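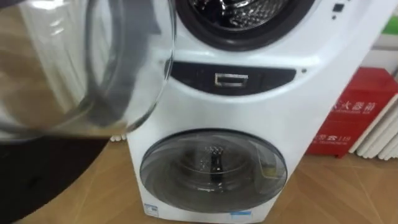
Fig. 1. Stacked washer-dryer, upper door open, lower door shut.

Household Skills, Unit 2: Laundry in a small flat
Handout by Maureen Mapplebeck, revised 2002-07-06

Bring this sheet to the practical. Please read it before you touch the machine.

Stacked units

A stacked unit has two drums, one over the other, and takes up the floor space of a single machine. Before loading, find out which drum washes and which one dries. Makers do not all agree on the order, so check the manual.

Parts you need to know

Drum: the stainless steel cylinder that holds the clothes. The holes let water or air through. Run a hand round it before each load – coins and hair grips get left behind.

Gasket: the rubber ring round the opening. On the upper drum in Fig. 1 it is the thick black one. Wipe the gasket on a washing drum after the last load of the day, including inside the fold.

Paddle: a raised bar inside the drum that lifts the clothes and drops them again. You can make one out through the tinted glass of the lower door.

Door: round, and on many machines bowl-shaped. It needs room to swing. Stand to one side when you open it and do not lean on it.

Loading

1. Sort by colour, then by care label.
2. Empty pockets, close zips, turn jeans inside out.
3. Fill the drum loosely. You should be able to get a flat hand in above the clothes.
4. Check that nothing is caught between door and gasket, then shut the door firmly.

Afterwards

Take the load out as soon as the door releases. Leave the door of the washing drum ajar. Clean the lint filter after every drying load.

For next time

Read page 17 of the course booklet and copy out the care symbols. Anyone who missed the ironing session in May should see Poppy Dawber about a new slot.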